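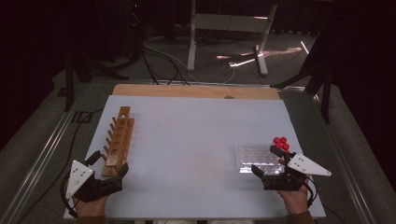

Peg rack and well tray on the white board

Left: wooden peg rack, set lengthwise, with a row of round holes down the top face and small pegs along the left side. Right: clear multi-well tray. The four small red round pieces are at the far edge of the tray. The middle of the board is clear.

About this gallery

The page covers the small-parts sorting bench at the Mahuika workroom. It is kept by Rangi Sutcliffe, with bench notes by Hnat Harasym. The gallery has one entry at present. The notes under it give the setup, the order of work and the storage of the parts, and they apply to any later entry unless the caption says otherwise.

Last revised 7/1/23.

Notes on the rack

The rack is wood, in a warm orange-brown color. The far end rises slightly higher than the rest and has a rounded top, so the rack has an obvious front and back when it is set down. We place it with the raised end away from the person at the bench. Earlier sheets, up to April, had the raised end toward the person, and a few of the printed cards still show it that way. Those cards should be thrown out when found.

The side pegs stick out like the teeth of a comb. They are easy to catch with a sleeve. Keep the peg side facing left, toward the outside of the work area, so that the hand crossing between rack and tray passes over the plain side.

Dust collects in the holes. Turn the rack over and tap it on a folded cloth before a session. Do not use compressed air near the tray. Do not oil the rack. An oiled rack was tried for one month under the Gronari trial and the parts picked up a film that showed on the bottom of the wells.

Notes on the tray

The tray is clear plastic with a rectangular grid of shallow wells. Clear plastic on a white board gives low contrast, and the walls between wells pick up glare. If the edges of the wells are hard to make out, move the lamp before moving the tray. A lamp set far to one side puts a thin shadow along one wall of each well, and the grid reads much better.

Shallow wells hold small round pieces well enough while the tray sits flat. They do not hold them when the tray is carried. Put the lid on first, or empty the tray at the bench.

Wash in lukewarm water with plain dish soap. Air dry face down on a rack. Paper towels leave lint in the corners of the wells, and a dry cloth builds up static, which makes the lighter parts jump.

Notes on the red pieces

Small red round pieces are used for placement work. Red was chosen over the earlier gray set for the contrast against both the wood and the board. The gray set is in the Navberg cabinet, bottom drawer, and is kept only for comparison.

Pieces may be started in a tight group or spread out. Both are acceptable. A tight group is the harder start, as the first piece has to be separated from its neighbors without pushing them over the edge of the tray. Record which start was used. The sorting sheets have a box for it in the upper right corner, and it is left blank more often than any other box on the sheet.

If a piece drops to the floor, finish the placement in progress, then pick it up and wipe it. Mark the drop on the sheet. A dropped piece goes back to the supply cup and is replaced with another.

Board and table

The white board lies flat on the table. A strip of light wooden board is left exposed along its far edge. The strip is a useful check: if it shows as an even band from left to right, the white board is square to it. If the band narrows at one side, the white board has turned and the rack and tray positions will both be off.

The board is wiped with a damp cloth at the start and end of each day. Pencil marks come off with a soft eraser. Marker does not come off, and tape should be used for any temporary position marks. Low-tack paper tape is in the top drawer, next to the spare sheets.

Keep the middle of the board open. Cups, sheets and pencils go on the side table. The open area is where pieces are set down between rack and tray, and anything left there shortens the reach on one side.

Positions

Rack on the left half of the board, tray on the right half. The long side of the rack runs away from the person. Standard gap between rack and tray is 34 cm, measured between the two facing edges at the near end. Use the steel rule and not the cloth tape, which has stretched.

The tray is squared by eye against the edge of the board. Small errors here have not made a difference in the sheets. Errors in the rack angle have. A rack turned even slightly puts the far holes out of line with the near ones as seen from the chair, and misses at the far end go up.

Chair height is set so that the forearms are level with the board or slightly above. Sleeves are best pushed back from the wrist.

Order of work

1. Wipe the board and check the strip along the far edge.
2. Tap out the rack and set it on the left, raised end away.
3. Set the tray on the right and adjust the lamp.
4. Measure the gap.
5. Bring out the pieces and note the start (group or spread).
6. Run the session. Standard length is 35 minutes, with a break of 2 minutes at the midpoint.
7. Return the pieces to the supply cup.
8. Fill in the sheet at the bench. Sheets filled in later tend to lose the drop marks.

Storage

The rack is stored flat on the second shelf with nothing on top of it. Side pegs have been bent out of line twice by boxes set against them. Trays are stored stacked, with a sheet of paper between each pair to prevent scratches. Supply cups go in the Drurnolia bin with the lids on.

The parts list for the bench is sheet 545. It covers racks, trays, lids, cups and lamp bulbs. Replacement side pegs are not on the list and have to be cut from dowel. Hnat has the gauge for these. Cut them slightly long, test the fit dry, and sand the end to length after the glue has set.

Corrections

Send corrections to Rangi with the heading of the note and the line to be changed. New pictures for the gallery should be sent with the rack direction and the gap written down at the time, as neither can be measured reliably from a picture afterward.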